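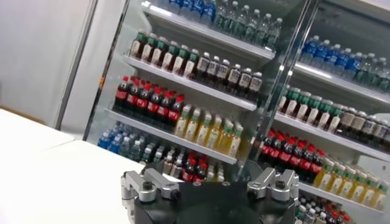

According to Csaba Rácz, a town choir lives or dies by its second altos. He has led the Trellby Singers for long enough to have run short of them twice, and he brought the subject up before we had sat down.

The choir has 25 members at present and rehearses in the old library on Hajdu Street. Most of them don't read music. Rácz teaches the parts by ear, line by line, and sends people home with a recording.

"Reading helps, but it isn't what I listen for," he said. "I want someone who can hold a note while the person beside them sings a different one."

New singers are given a month before they have to decide. There is no audition. The subscription is paid each term, and it covers the heating and the hire of the piano, which is tuned every December ahead of the carol concert.

Last year's concert sold 138 tickets. The hall at Zallville, where they sang in the spring, holds 204 and was nearly full, though Rácz was not pleased with the sound.

"It's a dry room. You finish a chord and it's gone," he said. "We had to sing everything a little faster than I like." 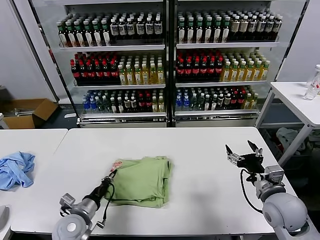 What does he do when a singer goes flat? He stops the piano and has the whole section hum the line quietly until it settles, without saying who it was.

The next programme is mostly folk songs, with 2 new arrangements by Pádraig Ó Néill, who sings bass. One of them is still missing its last verse.

"Pádraig says it's coming," Rácz said. "I've told the tenors to learn the first three verses and wait – they're used to it."

Rehearsals start again after the summer break, at half past seven.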